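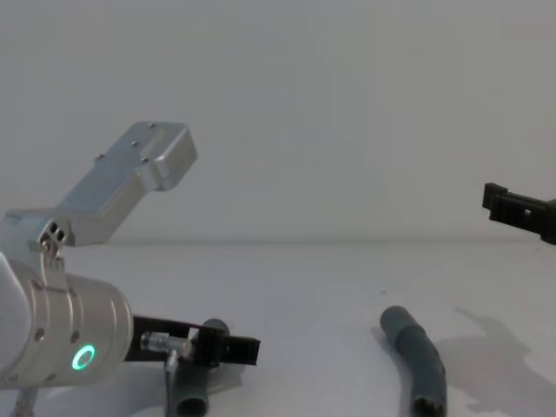 June, rumor log, Cludovano sequel. Started before 9 a.m. and still at it after lunch, which tells you how much of this there is. The claim going around is that Cullar is back, played by the same actor, for one scene near the end, and that the shop building the new Cullar suit has already shipped a full arm. I don't buy the arm. The only "proof" is a written list of parts in a forum post, and it reads like somebody guessing at what a movie robot ought to have: glowing seams, a hidden blade, a palm light. Real hardware is dull up close. You get a brushed aluminum bracket with four small screw heads down the top, a big silver cylinder with screw holes set into it, and most of the character is in where the light hits the curve. If the list had said anything that boring I'd have marked it up a notch. Marked it down instead.

Where the log stands: 1,042 posts pulled since the first teaser. Willy ran the duplicate check overnight and says most of them are copies of copies. I read a batch by hand to see if I agreed, and I do. Same typo in the director's quote every time. When you strip the copies out we have 30 separate claims, and of those only 10 name a source of any kind, and I'm being generous with "name." "A person close to the edit" is in there. So is "my cousin's roommate," which at least is a person.

Dušan wants to score the cameo claims higher because three sites ran them in the same afternoon. I keep saying the same thing back: three sites that read each other are one site. We went through this with Hyvönen last year. Everybody had the old crew coming back, everybody had the surprise villain, people were making fake posters with half the cast of the first movie on them. Then it opened and we got one voice on a radio for maybe a line and a half. The log from that one is in the blue binder. Worth another look before anybody raises a score.

His counterpoint, writing it down so I'm fair: the Hyvönen rumors started late, after test screenings, and the Cullar one was around before shooting. Older rumor, so maybe a better rumor. I don't see why. An old guess has had longer to get repeated.
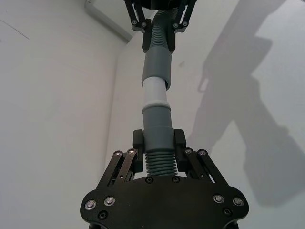 The other thing bugging me is the actor's own interview. He said he "shot something" and "wouldn't bet on it being in there." Half the posts quote the first part only. Read whole, it's a man telling you he expects to be cut. It could also be a man who was told to say that by publicity. I can't tell which and neither can the people writing headlines. Logged as: shot, yes (his word). In the movie, unknown. Dušan had it as "confirmed" on the sheet and I changed it. If he changes it back we should talk before the sheet goes out.

Clerkevow claim (post-credits scene setting up a crossover). Over half the text is lifted from a fan wish list, word for word in places. Scored 0. I'm leaving it in the log only so we don't waste time on it again when it comes back around, because it will.

Runtime rumor: no opinion. Theater listings have been wrong before and they get filled in with placeholders. Hold until tickets are on sale.

Problems with our own method, while I'm complaining:
- The score still gives credit for detail. It shouldn't. Liars are good at detail. The parts list above would have gotten 4 out of 5 under the old sheet.
- We don't write down when a site quietly edits a story. Two of today's changed their headline from "will" to "may" between my first and second read. Need screenshots at first read, with the time.
- We have never gone back and checked our low scores. For all I know we're just as wrong in the other direction.

To do: Willy to rerun the duplicate check with the typo as a marker. Dušan to find the full interview audio, since all we have is somebody's transcript. Me, blue binder, and pull every Hyvönen claim we scored 3 or better.

Cullar cameo, my score as of 4 p.m.: 2. Dušan's: 4. Both stay on the sheet, initialed.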